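Filed under: Shop Floor How-Tos

Before the arm takes over packing at Ristitz, everyone on shift learns to jog it on the pool table. Clear 46 minutes and your pride.

1. Find the green button. Know where it is before you touch the pendant.
2. Load program 606.
3. Lower the gripper slowly toward the cue. Slower than that.
4. Line up the tip with a ball and save the point.

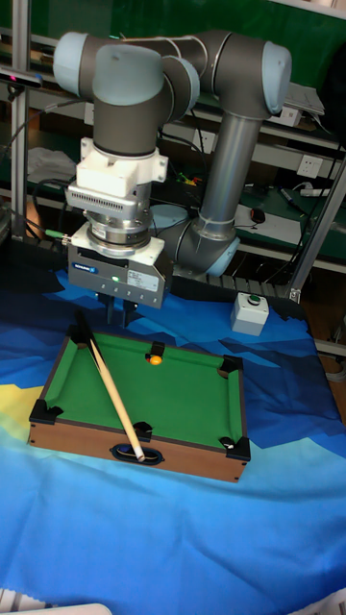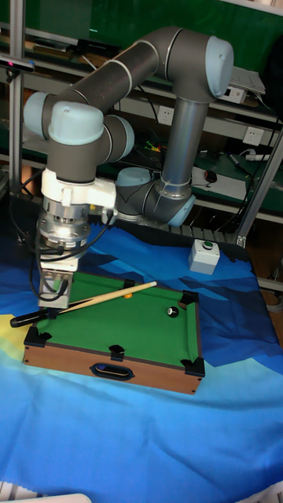

Arm, cue and table at the training bench, both shots.

5. Write your settings in the log. Irena Jasińska used to tape boxes and now reads logs, all of them. Her title changed in September. Her chair is the same one.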